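Zesbridge bench notebook, descaler work
September 7, 2022

Carrying on with the citric acid gel for bathroom scale. The last batch ran straight down the test tile and did most of its work in the drip tray, so today was all thickener.

Made up 400 ml at 5 percent citric with the xanthan we already had on the shelf. Pre-wetted the gum with a little glycerin before it went into the water. Far fewer fisheyes than the dry method. Left it on the stirrer over lunch with a watch glass on top. By the time I got back it had gone smooth and slightly cloudy, with some trapped air that came out after standing.

Cling on the vertical tile is much better. It still slides, but slowly, and it leaves a film behind. I marked the lower edge of the gel with pencil when it went on and again when I rinsed. The pencil mark survived the acid, so I'll keep doing it that way. The marker pen did not. 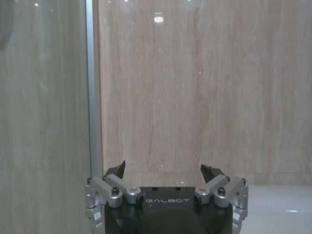
Damir Hodžić: Did you check the pH after the gum went in, or only before? The Mustero sheet says their grade holds viscosity in acid for weeks, but I had a bottle of it go thin on me in warm storage and never found out if it was the acid or the heat. I'd put one in the warm cabinet and one in the cold cabinet and leave them both alone until October.

Checked it after. It moved by less than the meter drifts, so I'm calling it unchanged. Two bottles put aside as suggested, labeled WARM and COLD, same batch. The rest stays on the bench for the dwell tests.

Marble chips next. Dried them in the oven at 105 °C until the weight stopped moving, cooled them in the desiccator, then put them under gel. The thickened batch takes off less than the thin one over the same dwell. I expected that. The fresh acid can't get to the surface as easily once the layer right against it is spent, and there is nothing stirring it. Going over the chip with a soft brush halfway through brought back most of the difference. If this goes on a label, the instructions have to include a brush.

Also put a drop on an offcut of polished marble from the odds box. Dull ring as soon as it was wiped. No surprise, but it's in the book now. The Softić people asked for one product for the whole bathroom and I don't think they can have it. Stone needs its own warning on the front of the bottle, in type a person can read without their glasses.

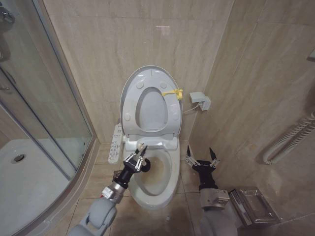 Dwell time matters more below the waterline than anywhere else, and it's the place where we have the least control over it. Any gel that reaches standing water is diluted on contact, and the thickener doesn't save it. Tried it in a beaker: poured down the side, it held together as a rope for a moment, then spread along the bottom and was gone after one swirl. The yellowish-brown staining inside the bowl is down where the water sits, so a cling test on a dry tile tells us very little about that job. The written method should say to lower the water first, push it back with the brush and then apply. I also want a separate line for electronic bidet seats, telling people to keep the gel on the ceramic and off the seat and the control panel. We have no data at all on those plastics. Need to get some offcuts and soak them.

Tried a color, too. A trace of blue makes it easier to see where the gel has been, and easier to see when it has all been rinsed off. It also stained my cuff. Half the dye next time, or a different one.
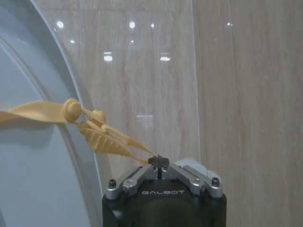 Residue after rinsing is the other open question. The gum dries to a clear film that you feel before you see it, a bit like dried sugar water. One rinse leaves it, a second takes it off, and a damp microfiber takes it off without the second rinse. On my matte test tile the film is plain to see under the desk lamp. A glossy floor with a fine streaky grain to it would be harder to judge by eye, and I'd trust a fingertip or a strip of black paper more. Add a gloss tile to the set and run the same rinse on it.

Water for all of the above was from the tap. Ledivton water is harder than ours and the gel may behave differently in it, so ask them to send a can.

Still to do: soak tests on plastics, gloss tile, lower dye, wash the odds box, reorder glycerin.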